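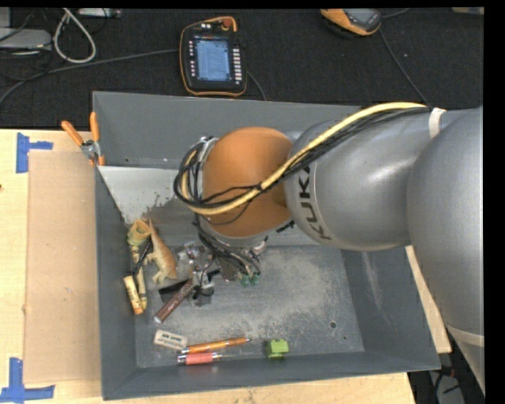 The picking cell at Prarkex, with the KUKA arm over the bin.

I'd been told to bring a jumper, and I was glad I did. The back half of Prarkex is kept cool for the computers, and Wubit Tefera was already on her second cup of tea when I got there in October. She runs data collection for a project called Temomance, and her job is to feed a learning system as many examples of picking things up as she can get.

"People expect something fancier," she told me. "Then they look in the bin and it's pens."

Pens, a marker, an eraser, a toy dinosaur – I'd have guessed somebody's kitchen drawer. Tefera picks most of it herself, often from the discount shop on her way in, and she's got opinions. Long skinny things are harder than they look. Two pens lying nearly side by side are better value than either one alone, because the arm has to commit to one of them.

So what counts as an example? "One try," she said. "The arm goes in, closes on something, comes up. We save the whole lot, hit or miss." When I asked if the misses get thrown out (I would have!), she looked a bit pained. "I'd sooner lose the good ones. A miss tells you where the edge is."

The set had 1,526 tries in it when I visited. Of those, 524 were done by hand, with a person steering from the pendant, and the rest ran on their own with someone nearby. Ibrahim Chukwu did most of the steering. He reckons he can do 20 an hour before his thumbs go, and he was cheerful about admitting his early ones are a mess.

"You can tell which are mine," he said. "I come in from the left every time. Wubit caught it when the model started doing it too."

They fixed that by swapping operators, with 3 people now taking turns, and by giving the bin a stir between runs. I asked how you stir a bin properly. "With your hand," Chukwu said.

My favourite bit was the arguing over labels. Is a toy with legs one shape or several? Does a pen leaning on another pen count as touching? Tefera keeps a running page of rulings, and she reversed one while I was sitting there, which meant Chukwu had an afternoon of relabelling ahead of him. He went and put the kettle on first.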